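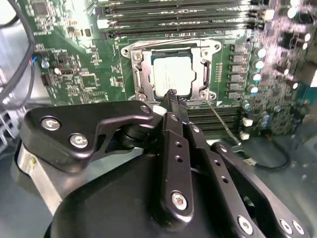

A processor seated in its socket on a green motherboard.

Siltell refurbishes server boards at its Brotcombe site, where 2,243 were returned to service in the year to July. Ludger Wiegand, head of component recovery, attributes the figure to patience at the socket. "The lever and the frame come first," he said. "The processor is lifted straight up and goes directly to a tray."

His colleague Jinfeng Shi oversees the trays. "We hold the chip by its edges and keep clear of the contacts," she said.
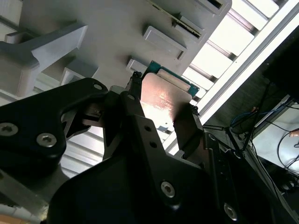

Are recovered processors sold separately?
Most are refitted to boards of the same type, and the remainder are sold to Vasdale.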